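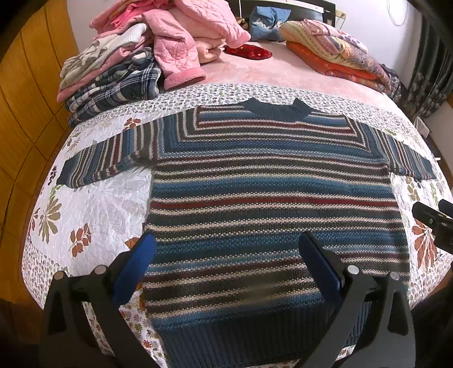 The Clastport spinning mill opens its doors to visitors once a year, and I had meant to go for a long time before I finally sent off for a ticket. I knit, but I have never known much about where the yarn comes from before it is wound into a ball with a paper band round it. Most of what I make is striped, because stripes use up part balls. The seed-stitch pullover with the dark teal collar and cuffs is typical, with slate blue, cream and burgundy among the stripes and a yoke where they turn at an angle round the neck. I wanted to see how yarn in colours like those is made, and how a mill keeps one batch the same as the next.

The visit was on August 17, 2023. The tickets were for a set time and mine was for the first tour of the morning. The mill is on the river side of the town, ten minutes on foot from the station, and there are signs once you are over the bridge. If you are driving, the yard has very little parking and you will be sent back to the field by the cricket ground.

We were met at the gatehouse by Daiane Andrade, who runs the visits, and given ear plugs and a yellow waistcoat. Bags had to go in a locker. Long scarves and anything with a loose cord had to go in as well, and one woman was asked to plait her hair. There is a form to sign. Then we were split into two groups and mine went off with Anselmo Cantero, the mill engineer.

He started with the building. It has four floors and was put up for cotton, and it went over to wool when the cotton trade in the town failed. The floors are maple boards laid over older boards, and they are dark with oil and lanolin. You feel the machines through your shoes before you are properly in the room. There is a lift for goods but visitors use the stone stair, which is worn in the middle and has a rope instead of a handrail on one side. There was no step-free route to the upper floors when I went.

The ground floor is where the wool comes in. It arrives already scoured, in pressed bales, from a plant elsewhere. The mill gave up its own scouring line years ago because of the cost of treating the water. One bale had been cut open for us and we could put our hands in. It was cleaner than I had expected and slightly greasy, and it still smelt of sheep. Mr Cantero showed us two handfuls from different breeds and asked us to pull out single fibres and compare the crimp. The finer one sprang back when let go. The coarser one is sold for rugs and hard-wearing socks.

A good part of the wool is dyed at this stage, as loose fibre, before any spinning is done. I hadn't known that. I had always supposed that yarn was spun white and dyed afterwards, and some of it is, but the heathered shades have to be mixed from fibre that is already coloured. A grey that looks plain on the shelf may have a brown, a blue and a little green in it. There was a row of sample tufts pinned to a board by the door with the recipe for each written underneath in pencil.

The dyehouse is across the yard. It was the part I most wanted to see and we had the least time there. Rogério Miranda has charge of it. The vats were shut while we were in the room, so there was not much to look at apart from steel lids and pipes, but he took us through to the small laboratory at the back, where each shade is first tried on a few grams of wool in a jar. The mill keeps 673 shades on file. Each one is a card with a twist of wool stapled to it, kept in drawers out of the light. Of those, 84 are in the current range and the rest can be made again if somebody orders enough.

I asked about dye lots. Any knitter will know the trouble of running short of a colour and buying another ball that turns out a shade different across the back of a jumper. Mr Miranda said the recipe is the same every time and the difference comes from the wool and the water. A fleece from a wet year takes dye differently from one grown in a dry year. They check each lot against the card under three sorts of lamp, and a lot that is off is sent back for a correction or sold as seconds. Dark reds are the ones he is most careful with, as they can bleed into a pale colour beside them in the wash. He advises soaking a scrap of the two together before starting anything with red and cream in it. He also said that greens and teals are the worst for looking right under one lamp and wrong under another, and he laid out two twists on the bench to prove it. By the window they matched. Under the shop lamp one was plainly bluer.

Back in the main building we went up to the carding room. The carding engines are long sets of rollers covered in fine wire, and the wool goes in at one end as a loose heap and comes off at the other as a thin web, which is then divided into soft strips. The oldest engine still in use was built by Hegedűs and has its name cast in the side in raised letters. Spare parts for it are made in the mill's own workshop. Wire clothing for the rollers is bought in, and replacing a full set takes the machine out of use for a week. This room was warm and full of fluff, which collects along every ledge and has to be blown down at the end of each shift.

The spinning floor is above that. There are 29 frames, though several were standing still while we were there. Order books are thinner in summer, Mr Cantero said, and the busy time starts in the autumn and goes on into January. The noise is not a roar so much as a steady hard whirr, and you have to stand close to whoever is speaking. He stopped one frame and let a thread break so that we could see it being pieced. The spinner who did it, Anderson Barbosa, laid the two ends together with his fingertips and rolled them, and then it was running again. I watched him do it twice more and still could not say exactly how the join was made. He let some of us try. Mine came apart at once.

Twist was explained at this point, with the help of a piece of rope. A single yarn is twisted one way and then two or more singles are plied together the other way, so that the finished yarn hangs straight. If the balance is wrong, the knitting leans to one side. A yarn with more twist shows up a textured stitch better, and a softly spun one is warmer but pills under the arms. The hand-knitting yarn made here is mostly two-ply and three-ply, on the firm side.

The top floor is winding, skeining and packing. The cones for weavers go out in cartons. The hand-knitting yarn is made into skeins, washed, dried on poles and then labelled by hand. After the wash it fills out a good deal, and they had left an unwashed skein beside a washed one for comparison. I would not have taken them for the same yarn.

Lunch was soup and bread in the canteen, included in the ticket. Afterwards there was a talk by Parviz Daneshvar, a weaver who buys most of his warp from the mill. He had brought blankets and a box of old pattern books from a firm called Fikow, long closed, with cuttings of cloth pasted in. The talk was good but the room was too small, and those at the back could not see the books until the end, when there was a queue for them.

The mill shop is by the gate. Seconds are in wire baskets and sold by weight, and they had largely been picked over by the time the afternoon groups came out. I bought four skeins of a charcoal and one of a blue that was marked as off shade, though I could find nothing wrong with it indoors. The shop also carries needles and a wool wash called Stellex, and there is a notice about darning classes.

Practical notes. Tickets go on sale in spring through the mill's own website and the morning tours fill first. Children under eight are not admitted to the machine floors. Wear flat shoes with a closed toe. Photographs are allowed everywhere except in the dyehouse laboratory. The tour takes two and a half hours without the talk, nearly all of it standing, and there are toilets at the gatehouse and in the canteen only. The last bus back to the station leaves from outside the chapel at ten to five.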